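16 Oct 2025

Adhesive residue on PET, wash trial, second round

Picked up where the Rivberg batch left off. Those labels came off clean in warm water but left a haze of glue on the shoulder of the bottle. The Midtbø labels are paper with a different glue, so I ran them separately and kept the same bath.

Bath: 1,000 ml tap water, 2 g washing soda, no detergent this time. Held at 60 C on the small hotplate. The thermometer clip is loose again and slid down twice, so treat the temperature as a bit uncertain for the first half.

Strips went in face down. The paper let go early and turned to pulp, which clogged the sieve. Glue stayed on the plastic as a soft gray layer and rubbed off with a thumb while warm. After cooling it was back to tacky. Need to rinse straight out of the bath and not leave strips on the rack over lunch, as I did with the first lot.

Dry weight of flake before washing 1,112 g, bag included. Did not reweigh, balance was in use. Do that first thing tomorrow.

Jistach glue sample has still not arrived. Prendance sent the datasheet but it covers only the cold-wash version.

For the next round I want whole bottles, caps on, to see if trapped air keeps them floating with the label out of the water. Caps are a different plastic and should be sorted out before grinding anyway.

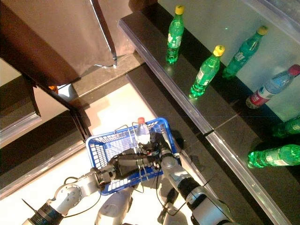

Clear water bottle with red cap, in blue basket.

To do: finer sieve, new thermometer clip, run a blank with 100 ml plain water and one strip. Label the jars this time. Two of today's look the same and I am guessing which is which.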